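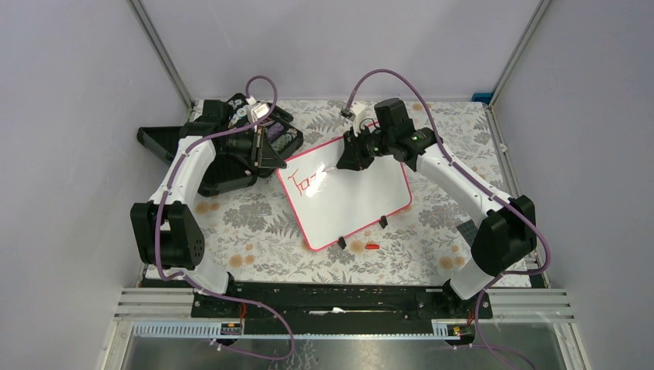 Red letters on the little whiteboard, pink frame and all.

So we finally have a ceiling! If you read my last post you know the back room of the house on Huenchumán had been open to the rafters since June, and I'd gotten a bit too used to looking up at the underside of the roof every morning with my coffee.

The plan was always to leave the beams showing. I love beams. But the room faces west, and by four in the afternoon it was an oven, so something had to go between them. Our architect, Hipólito Gallardo, drew 2 versions. One put the insulation on top of the roof deck, which meant lifting every tile and raising the eaves, and the other tucked it between the rafters and covered it with thin boards, so you lose a little depth but the beams still stick out below. I wanted the first one. Then I saw the quote from Caltum and suddenly the second one looked lovely.

We went with 90 mm wood fiber batts from Skusby. They're heavier than I expected and they shed brown fluff everywhere (I was finding it in the sugar bowl). They cut nicely with an old bread knife, though, and they squeeze into crooked gaps, which is all we have, because whoever built this place in the forties did not own a square.

The boards are poplar with a 12 mm shadow gap where they meet the beams. That gap was a whole argument. My husband thought it would collect spiders. Hipólito drew it at full size on a piece of cardboard and held it up over his head for us, and that settled it — the wobbly old beams look almost straight when there's a dark line beside them, and you don't have to scribe each board to fit.

Total for the ceiling came to $2,404 in materials, not counting the first batch of screws, which I ordered too short. Labor was us, plus my brother for one long weekend.

Next up is the window wall. Bovenia can do the big fixed pane, but they want the opening finished before they'll measure, and I'd like a price before we finish the opening, so we're going around in circles on that. I've got a call with them tomorrow at nine. If any of you have put a deep sill on a west window, tell me how deep you went and whether you ever sit on it!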